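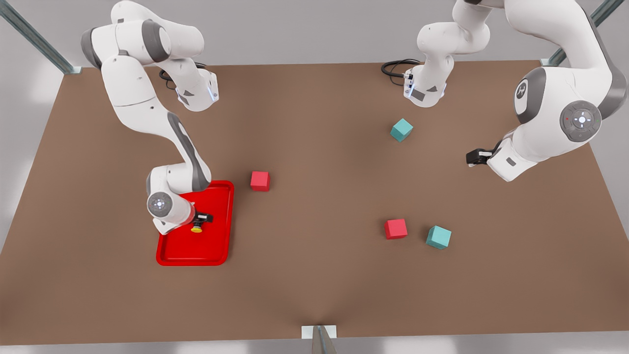
Two simulated arms, one red tray and four cubes on the Ladinier test table. Render: Pledolwood

I spent most of Sunday watching robots sort little cubes, and I had a great time. The folks at Pledolwood are comparing 2 controllers for their two-arm setup, and they let me sit in before the February write-up goes out (thanks again for the coffee!).

Everything runs in simulation for now. Each controller gets 600 tries with the same short black gripper fingers, the same red and teal cubes and the same tray, so nothing changes between runs except the software doing the steering. The first one, Clernolik, is the older of the pair and moves like it's carrying soup - slow, careful, very few drops. Priedītis is a lot quicker, and I caught myself rooting for it, but it fumbled more of the small pieces while I was there.

The team wouldn't give me a winner yet. They still want to rerun both with a wider gripper opening, and after that comes the real table at Ladinier. I've already asked for a seat by the window.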